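How to enter your agency's work for a creative award

Entering an industry award takes longer than most small agencies expect. The form itself is short. Getting the material together, agreeing who is credited and cutting the case down to length is where the hours go. The steps below are the ones we use at Sutcliffe for regional and national shows, and they will suit most advertising, design and branded content awards.

You will need:
the entry kit for the current year
written permission from the client
the final artwork, film or audio as it ran
media dates and proof that the work appeared
results, with a source for each one
a full list of everyone who worked on the job

Step 1. Read the entry kit before you choose the work

Download the kit and read all of it, including the rules on eligibility. Look for the dates between which the work must have run, the countries covered and whether pitch work or self-funded work is allowed. Kits change from year to year, so don't rely on last year's copy. Categories get merged or renamed, and a piece that sat well in Direct one year may belong in Brand Experience the next.

Put the closing date and the late fee date in the diary. If the closing date is a Friday, check the hour and the time zone too. We once missed the cheaper rate by treating noon as midnight.

Step 2. Pick one piece and one category to start with

Agencies often enter the same campaign in five or six categories and write the same text for each. Jurors see many entries in a day and repeated text doesn't help you. Start with the category where the work is strongest and write for that. If there is money left, rewrite it for a second.

Ask someone outside the team to look at the shortlist of work. They won't know how hard the job was, and the jury won't either. 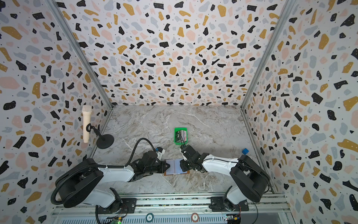 Step 3. Get the client's permission in writing

An email is enough for most shows, but some have their own form that must be signed by a named person at the client. Ask for it early. When we entered the Gulamix relaunch, the marketing manager was happy to agree on the phone and it still took 3 weeks for the form to come back from their legal department.

Say plainly what you want to publish. Clients are usually relaxed about the creative work and careful about sales figures. If a figure is confidential, ask whether you may give it to the jury only. Many entry systems have a separate box for this, and the kit will tell you who can read it.

Step 4. Write the summary first

The summary is normally the first thing a juror reads, and it may be the only part they read properly. Many shows ask for 100 words. Use them like this:

One sentence on the client and the problem.
One sentence on the audience.
Two sentences on the idea.
One sentence on what was made and where it ran.
One sentence on what happened.

Leave out the history of the brand unless the idea depends on it. Leave out adjectives about your own work. If you call it brave or groundbreaking, the juror starts to argue with you.

A first draft of the Gulamix summary came to 289 words. We got it to length by removing the paragraph about how the brief arrived, two lines of praise from the client and every mention of the agency's name. Many shows disqualify entries that name the agency in the text, so that last cut has to be made anyway.

Step 5. Set out the results

Give each result with its starting point, its period and its source. "Enquiries rose to 144 in November" means little on its own. Add what they were in the month before, or in the same month a year earlier, and say whose count it is. If other things were going on at the time, such as a price cut, mention them. A juror who knows the sector will spot it.

Keep reach and impressions for the end. They show how much media was bought, and jurors tend to skip them when there is something better on the page.

Small numbers are fine if the budget was small. State the budget band when the form allows it.

Step 6. Make the case film, if the category needs one

Check whether a film is required, optional or banned. Some craft categories accept only the work as it ran, and sending a case film with music and captions can get the entry thrown out.

Where a film is wanted, write the script before anyone opens the editing software. Get to the idea in the first part of the film, show the work at a size people can see, and put captions on it, as some jurors watch with the sound off. Clear the music. A track licensed for the advert is not always licensed for the case film.
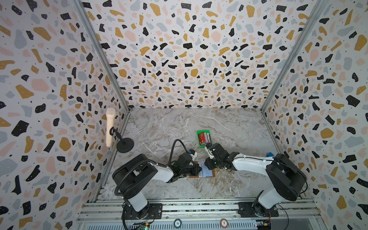
Rawiri Halliday thinks this step comes too late in the list: in his view the script should be written straight after the summary, and if the idea can't be told aloud in a few sentences the entry should be dropped before any fee is paid. He also suggests reading the script to someone who has never heard of the client.

Moving it forward works well if you already have permission. If you haven't, keep to the order given.

Step 7. Agree the credits

Circulate the list to everyone on the job, including freelances, the production company and people who have since left. Ask them to check the spelling of their own names and their job titles at the time. Set a deadline for replies. Most shows charge for changes after the shortlist is published, and some don't allow them at all.

Partner agencies need to be asked as well. On the Clomham tourism work we shared the credit with Susov, and both agencies had begun an entry for the same category before either mentioned it. Only one can be accepted.

Step 8. Submit, then save everything

Upload the files a day or more before the deadline. Open each one from the entry page after uploading it, and play any film to the end. Download the confirmation and the invoice, and keep the final text in a folder with the permission form and the sources for the results. If the work is shortlisted the organisers may ask for proof, often with only a couple of days to reply.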